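The Long Soak: In Praise of the Small-Town Bathhouse

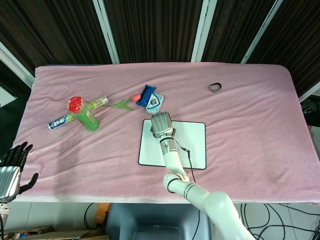
7 min read

The first thing you notice at Dullia is the sound. Water dripping off a tiled ledge, a door thumping shut on a spring, somebody laughing two rooms over, and under all of it a low steady hum from the boiler that you stop hearing after five minutes and miss for the rest of the day once you leave.

I have been going to public baths for most of my adult life, and I still get that little flutter in the changing room. It's the same one I used to get at the edge of the town pool on the first hot afternoon of summer vacation. You hang up your clothes, you put your phone in a locker (and close the locker!), and for the next couple of hours you're a warm body in a room full of other warm bodies, with nothing to carry but a towel.

This spring I finally did what I'd been promising myself for years and spent three weeks riding regional trains between small bathhouses. I skipped the grand ones with the marble statues and the gift shops. I wanted the ones that locals use before work, where the ticket window opens at 6 in the morning and the person behind it already knows who wants the early steam. I visited more than I can fit here, so I'll stick to the four I can't stop talking about.

Dullia, where the day starts early

Dullia sits behind a bakery, and if you get there when it opens you walk through a cloud of bread smell to reach the front steps. I recommend doing this on purpose. The building is low and plain, with frosted windows that glow yellow when it's still dark out, and the whole place has just one big pool, one hot room and a cold plunge that's about as wide as a kitchen table.

The pool is kept warm but not hot, so people stay in it a long time and talk. And do they talk! In one morning I heard a full debate on when to plant beans, a report on somebody's new knee and a very detailed retelling of a movie whose title no one in the water could remember. A woman next to me asked where I was from, then asked what we ate for breakfast there, then told me kindly but firmly that it was the wrong breakfast. I went to the bakery afterward and had the right one.

What I love about the early baths is how ordinary they feel to the people in them. There's no whispering, no pan flute, no one handing you cucumber water. People come in with their hair flattened on one side from sleep and leave pink and combed. Some of them are in the water for 15 minutes and off to work. It's a wash and a chat, and it has been going on in that same room for 74 years.

The hot room at Dullia is wood on all sides and fits a dozen people if they like each other. You sit on your towel, always, and the bench by the door is the cool one. I sat there for two days before I was brave enough for the top row. The top row is wonderful. The heat comes down on your shoulders like a heavy coat, and when you finally stumble out to the plunge the cold water makes you yell a little, and nobody minds because they yelled too.

A word about what to bring

People get nervous about their first bathhouse, and most of the worry is about stuff. Do I need sandals? Do I need a special cap? What goes in the bag?

I pack very little now. Two towels, one to sit on and one to dry off with. Rubber sandals with some grip. Soap or body wash, shampoo, a comb, a toothbrush and toothpaste if I'm going straight on to somewhere else. A big bottle of water, bigger than you think. A dry shirt, and in cool months a hat for the walk home with wet hair. Old towels are better than new ones - they soak up more, and you won't fuss over them when they end up in a puddle.

The toiletries are for before as much as after. You wash first, all over, properly, with soap. Everywhere I have ever been, this is the rule that matters most, and you'll see it on a sign or you'll hear about it from someone's grandmother. Swimsuits are a local question. Some places want them, some forbid them, some change the answer depending on the hour. Ask at the window. I've asked in languages I don't speak, with hand gestures I would rather not describe, and I've always gotten a friendly answer.

Juhász, and the art of doing nothing

If Dullia is a morning place, Juhász belongs to the afternoon. It's a two-hour train ride farther south, on the edge of a town with one main street and a lot of chestnut trees, and it was built around a spring that smells (let's be fair to it) like an egg sandwich left in a car. You get used to it. By my second day I'd decided I liked it, and by the third I was sniffing my own arm on the train with real fondness.

The water comes up out of the ground warm, and the outdoor pool has a wide stone shelf running around the inside so you can sit with just your head showing. In May, with the air still cool and the chestnuts in flower, there's no better seat in the world. Petals drop in the water. People play chess on floating boards, or on boards balanced on the edge, and a small crowd of wet heads gathers to watch. I don't play well enough to follow, but I could tell from the groans when something terrible had happened to somebody's bishop.

Juhász taught me how to slow down. My habit was always to do a bathhouse like a museum, every room, a few minutes each, what's next. The regulars pick a spot. They soak, they climb out, they lie on a bench wrapped up like a burrito, they eat a plum, they get back in. I tried it their way and fell asleep on a slatted lounger in the resting hall with my mouth open. I woke up an hour later feeling like somebody had taken me apart, cleaned all the pieces and put me back together.

The resting hall deserves its own paragraph. It's a long room with tall windows and rows of loungers, and it's the only part of the building where people keep quiet. There's a shelf of swollen paperbacks, all of them read in the steam at one point or another. There's a radiator for drying towels. You can buy tea at a hatch in the wall, in a thick glass that's too hot to hold, and you drink it slowly while your hair dries by itself.

Nement, the one up the hill

Getting to Nement takes some effort. The bus drops you at the bottom and there are 67 steps up to the door, which I know only from the sign at the bottom that warns you of them. I was puffing by the top. Then the door opened and the heat rolled out and I forgave the steps completely.

Nement is a steam house. There's no pool to speak of, just three rooms that get hotter as you go in, and a courtyard with buckets of cold water lined up along a wall. The middle room is where people scrub. They bring rough mitts and go at their own arms and legs with real energy, and friends do each other's backs. If you come alone, someone will usually offer. My back was done by a retired bus driver who told me she had been up and down that hill all her working life and still came twice a week. My skin felt brand new for days!

In the innermost room I lasted maybe three minutes. The steam is so thick that you find the bench by feel, and it's scented with branches of something green and peppery that hang in bunches from the ceiling. You can't see anyone, you can only hear breathing and the odd happy sigh. Then out through the middle room, out to the courtyard, and a bucket over the head under the open sky. I laughed out loud every time.

Sivomano, after dark

My last stop was the one I'd heard the most about. Sivomano stays open late, and on clear evenings they switch off most of the lights over the outdoor pool so you can float on your back and look at the stars. The town around it is small enough that there are plenty to see.

It was cold the night I went, and the steam stood up off the water in a white wall. People came and went in it. Two teenagers were trying to drift across the pool without moving their arms. An older couple held hands at the deep end and didn't say a word the whole time I was there. I floated till my fingers wrinkled up, then ate lentil soup in the snack bar in my coat with my hair dripping down the collar, and went back in for another round.

I took the last train out with a bag full of damp towels on my lap, and the whole car smelled faintly of minerals and soap. I've already looked up the summer timetable.

Contact us | Copyright, all rights reserved | Back to top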